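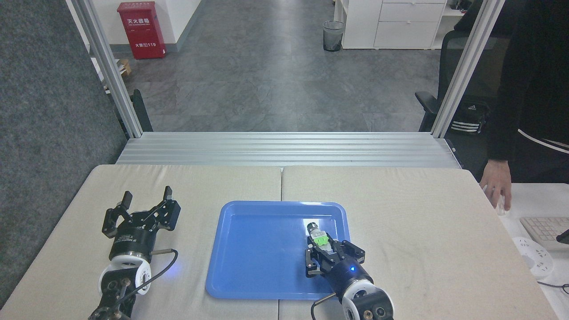

# How a Trading Card Game Works

A trading card game is played with cards that you collect yourself. In most board games, everyone shares what comes in the box. In a trading card game, each player brings a pack of cards called a **deck**. You choose which cards go in it, so your deck can be very different from your friend's deck.

We will use a game called Griklow to explain. Two people can play it, and a game takes up to 20 minutes.

## What you start with

Each player has a deck of 51 cards. You shuffle it and put it face down. Then you draw five cards and hold them so the other player can't see. These cards are your **hand**.

You also start with 20 life points. Write the number on paper. When a player's life points reach zero, that player loses.

## The kinds of cards

Griklow has 3 kinds of cards.

- **Lanterns** give you power. You need power to play your other cards.
- **Beasts** stay on the table and fight for you.
- **Tricks** are used once. After that they go in your discard pile.

Every Beast and every Trick has a number in the top corner. That is the cost. If a card costs two, you need two Lanterns on the table to pay for it. You turn each Lantern sideways when you use it – that shows its power is gone until your next turn.

## Taking a turn

1. Turn all your Lanterns upright again.
2. Draw one card.
3. Put one Lantern on the table, if you have one in your hand.
4. Play Beasts or Tricks you can pay for.
5. Attack with any Beasts that were already there when your turn began.

A new Beast has to wait a turn before it attacks. Players often forget this rule.

## Reading a card

Take the Bornovar Toad. It costs two. Its strength is three, so it takes away three life points if no Beast blocks it. The words at the bottom say, "When this Beast is blocked, draw a card." If the words on a card are different from the normal rules, you follow the card.

## Why not fill a deck with big Beasts?

Myrto Vlachopoulos, who is ten, tried that with her first deck. She put in every large Beast she owned and only nine Lanterns. She lost four games in a row with a hand full of cards she couldn't pay for. Now she plays 20 Lanterns and more small Beasts.

## Words to know

**Deck** – all the cards you bring to the game.

**Hand** – the cards you are holding.

**Cost** – how much power a card needs.

**Block** – to put your Beast in the way of an attack.

**Discard pile** – where used cards go, face up.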